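How tight should a hand-held gripper close on cardboard before I start recording? And is there a written rule?
Posted in Robots and Automation, Rules and Good Practice
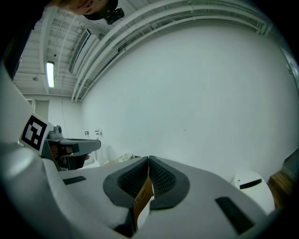

I am new in this work and I want to do it properly from the beginning. My task is to write the house rules for our small team, who record handling tasks with hand-held grippers. One person works with two grippers and wears a head-mounted device at the same time. The recordings are later used to train an arm that will sort packaging at a warehouse in Dretville.

At the moment every operator has their own habit. One closes the fingers until they are almost touching each other, with the cardboard clamped between them. Another one holds the cardboard very lightly, and he says that a strong grip teaches the robot to be rough. A third one does not think about it at all, and I must say that her recordings look very good to me.

My questions are these. Is there a standard that says how much to close the fingers on thin material? Is it allowed to hold a piece where the printed side is visible, or must we always use blank cardboard? We work with old boxes, so there is printing on many pieces. And which checks do you do before the first recording of the day, so that people really do them and do not only sign the paper?

I have read the safety standards for industrial robots which I could find in our library, but they speak about machines that move by themselves. Our gripper is moved by a person's hand, so I am not sure that any of it is for us. I also have a checklist from the team before us. It has 34 points, and I think no person does 34 points at seven in the morning.

Thank you for your patience with my English. I will read every reply.

Sibel Ekinci

İlker Aydoğan

Welcome, Sibel. I have written rules of this kind for two sites, the last one at Gündoğdu, so I can tell you what stayed in use and what was thrown away after a month.

First, about the standard. The well-known robot safety standards are written mainly for robots and robot systems, where a drive can move something against a person. A tool which you carry in your hand and close with your own fingers is a different case, and I would treat it like any other hand tool: general workplace safety, good lifting habits, eye protection if your materials need it, and a clear floor. But please ask the person responsible for safety at your site, and write down what they answered. Rules in Canada are not the same in every province, and I can only speak about mine. When the trained arm begins to move in Dretville, that is another matter completely. Then you need a proper risk assessment made for that cell, and your recording rules do not replace it.

I do not know any standard that gives you a closing distance for cardboard. You must make your own rule, and the important thing is that all operators follow the same one. Ours was in this form:

Close until the piece does not slide when you tilt the gripper to one side. Stop there.
If the pads leave a mark in the cardboard, you closed too much. Record again with a fresh piece.
If the piece turns between the pads, open fully, take it again closer to its middle, and begin a new recording. Do not correct the grip in the middle of one.
Hold still for a moment after closing and before lifting.

The last line looks unimportant but it made the biggest difference for us. When people close and lift in one movement, it is hard to find later where the grasp ends and the lift begins. Of one batch with 926 recordings we had to put aside 148, and most of them had this fault. After that we practised the short pause for one afternoon and the problem became small.

You wrote that the fingers of one operator are almost touching. With thin cardboard this is normal, the material has nearly no thickness. I would not judge by the gap between the fingers. Judge by the cardboard after you open the gripper.

About the printed side: I would permit it, even prefer it. A real warehouse is full of printed boxes, and if you train only with blank ones you may have a surprise. The rule should be about what is printed. We did not permit shipping labels with a name, a street address or a phone number. Product text and box codes were fine. The operator looks at both sides of the piece before putting it on the pile, and the label is cut away or the piece goes to recycling.

The same care is needed for people. If you have a wide lens on the gripper, it sees much more than the operator thinks, including the ceiling and sometimes the face of the person holding it. So every operator should agree in writing before the first session, in a language they read well, and it must be possible to say no without a bad consequence. Visitors should be told at the door. We also wrote how long the files are kept and who can open them, and I recommend you do this before somebody asks you.

For the morning check, I agree that 34 points is too many. Here is what was left of mine:

Wipe the lens and the finger pads with a dry cloth.
Look at the texture of the pads. If cardboard dust is sitting in it, brush it out.
Open and close each gripper fully, slowly, and listen.
Check that the square markers are flat, clean and firmly fixed. A bent marker is worse than a missing one, because the software may still read it and give a wrong position.
Put on the head-mounted device, tighten the strap, then turn the head left and right. If it moves, tighten again.
Walk the path you will use and take loose packaging off it.
Make one short test recording and look at it on the big screen, not on the small one.

The person who does the check writes only the things that were wrong. An empty line means all was good. When we asked for a tick at every point, people made all the ticks at once with one movement of the pen — I did it also, I confess.

One more advice. Give the rules a version number and write the version in the notes of every batch. In September we changed our grip rule and did not mark which files came before, and I lost many evenings because of this.

Plorov

just grip it normal. the model will figure it out, you can filter bad ones later. we never had rules for this and our stuff works ok. the pads wear out faster if you squeeze hard tho so maybe tell them that. also take breaks, holding two of those things all day kills your wrists

Musutico

I agree with most of İlker's reply but not with "close until it does not slide". This depends on how strongly the person tilts, and every operator will tilt differently. At our place we put it in the training as a practical exercise. The new operator picks up one flat piece, carries it across the room and puts it on the other side without bending it. After this, the trainer looks at the edges. It takes longer, but people remember it in the hand.

I also do not agree fully about throwing away recordings where the grip was corrected. If the robot will work with real boxes, it will sometimes have a bad grasp and it must know how to recover. We keep such recordings, but in a separate folder with a clear name. What I would throw away is a recording where the operator stopped to talk, or where the other gripper was used to help when the task says one hand only.

About breaks, Plorov is right and it should be in the written rules. We change the operator regularly and the second person does the labelling in this time. When the wrists are tired the grip becomes harder, and you can see it in the marks on the cardboard in the last hour of the shift. The rule must say that the operator can stop at any time and does not have to finish the batch.

Sibel Ekinci

Thank you to all three of you, this is more than I hoped for. I will take the short morning list from İlker and the carrying exercise from Musutico, and I have put the breaks at the top of the first page. I asked our safety person about the hand tool question this afternoon and she wants to see one gripper in her hand before she answers, so I will bring it to her office.

İlker, may I ask one small thing more: when you brush the pads, do you use a soft brush or a stiff one? I am afraid to damage the texture.

İlker Aydoğan

Soft one, an old toothbrush is good. Brush along the pattern and use no liquid on it unless the maker of your gripper says you can.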